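Skernden Tinkerers Forum > Workshop & Home > Off-topic-ish

Can a machine do the washing up yet? (proper arms, no dishwashers please)

kettle_on wrote:
Right, I've had an argument going with my brother-in-law since September and I want outside opinions. He reckons we'll have a machine clearing the kitchen within a few years. I reckon I'll be scraping my own plates until I drop. I've had a robot vacuum for ages and it still eats the same phone lead every week, so you can see where I'm coming from. Has anyone here seen one do a real chore start to finish, in a real house?

bodgerette wrote:
Depends what you call a chore. We've got a Dronine arm at work (small shop, brackets and hinges mostly) and it loads the same blank into the same press all day long, never sulks, never wants a tea break. Lovely thing! But somebody left a tray two fingers' width to the left and it spent its whole morning picking up air. Now picture that in my kitchen, where nothing has been in the same place twice since we moved in.

solderpaws wrote:
I'd stick up for them a bit. I've been messing about in simulation of an evening, two arms on one white body, and the job is just clearing a kitchen island. It sounds daft but you can leave it running while you have your dinner and come back to a pile of attempts. I did 546 on the teapot alone and it got hold of it a bit more than half the time by the end, which for a hobbyist on an old PC I was dead chuffed with. The island it's supposed to clear:
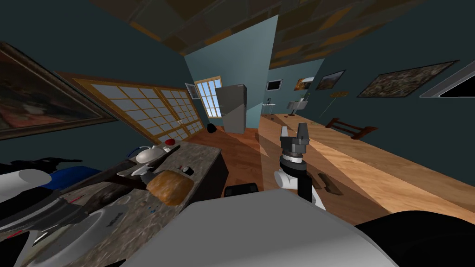

Re: Can a machine do the washing up yet?

kettle_on wrote:
OK that's more homely than I expected, it's even got pictures up. But it's a computer kitchen, isn't it? Nothing's sticky. What does it do about the bread? If I grab a loaf wrong I've got crumbs down to my socks.

solderpaws wrote:
Ha, no, the bread is one solid lump as far as the software cares. No crumbs, no squashing. It's the easiest thing on there to be fair, big and round on top and it doesn't mind where you pinch it. The teapot's the pig. If the fingers come in at the wrong angle to the handle they shove the whole pot along the worktop. And the little white utensil lying across the board, forget it, I've had it picked up cleanly maybe a handful of times.

grumbling_lathe wrote:
This is my trouble with all of it. A teapot in a simulator has no tea in it. I went to a demo day at Vaughan and they had an arm stacking cups, very impressive, everyone clapped, and then a chap asked if it could do it with a wet one and they moved us along to the sandwiches. I'll believe it when it can do a roasting tin that's been soaking overnight.

bodgerette wrote:
That's a bit harsh! I can't do a roasting tin that's been soaking overnight, I just put more water in it and go to bed.

marrowfat wrote:
I'm with solderpaws on this. You have to start somewhere and moving things from A to B is most of housework if you think about it. Tidying is picking things up. Laundry is picking things up. I'd pay good money for something that only carried stuff from the table to the sink and never washed a single fork.

grumbling_lathe wrote:
How much good money though? The Purnari catalogue has a gripper at 1856 quid, and that's the gripper, no arm. I can get a lot of forks carried by my kids for that.

kettle_on wrote:
Mine want paying as well, to be fair.

bodgerette wrote:
Serious point about shop floors versus kitchens. At work we change the room to suit the arm. Fixtures, stops, tape on the floor, over 100 quid of brackets just so the tray can't wander. Who's going to do that at home? I'm not bolting my bread bin down.

solderpaws wrote:
Yeah, I don't disagree with that, and it's why I shuffle things about between runs so it can't just learn the one layout. It gets noticeably worse when I do. Turn the teapot so the handle's at the back and it dithers for ages. I still think it's a when and not an if, but I wouldn't put a date on it.

marrowfat wrote:
What happens when both arms want the same thing?

solderpaws wrote:
They clonk each other. I've got one parked most of the time for that very reason. Working on it, will post again if I get the cup and the teapot done in one go.

kettle_on wrote:
Please do. I'm telling the brother-in-law it's 2 votes each so far and he still owes me a curry.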